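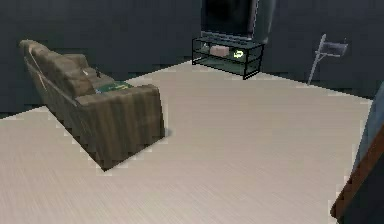

A brown sofa and a low black TV stand in a computer-rendered room.

Visit to the Disetti furniture works, Parnach

Our group went to the Disetti works on November 22, 2024. There were 8 of us, and the tour lasted two hours with a stop for tea. Xiaoqing Liao, who runs the upholstery floor, met us at the gate and handed out ear plugs.

We started in the frame shop. Rails are cut from beech, dried on site in a long shed behind the car park. The joints are glued and dowelled, then clamped overnight. The firm makes 40 sofas on a normal working day and employs 136 people, most of them from Parnach itself.

Upstairs is the cutting room. Cloth arrives from the Shimada mill in rolls and is checked over a lit table before it goes near a knife. Faults are marked with a thread at the selvedge. Striped cloth takes longer, as the lines have to meet at the arms and along the front. The sewing room next door was the noisiest part of the building and also the warmest.

Covers are pulled on by hand. We watched one man staple the underside of a two-seater in a few minutes, working from the middle of each side towards the corners. The foam offcuts go to a firm that makes carpet underlay.

The last stop was the showroom, where the new Plidard range goes on sale in July. Prices had not been settled. There is a small shop selling remnants, cash only, and several of us bought some.

Tours must be booked ahead. Wear flat shoes, as the stairs are steep. The bus back to the station leaves from the main gate.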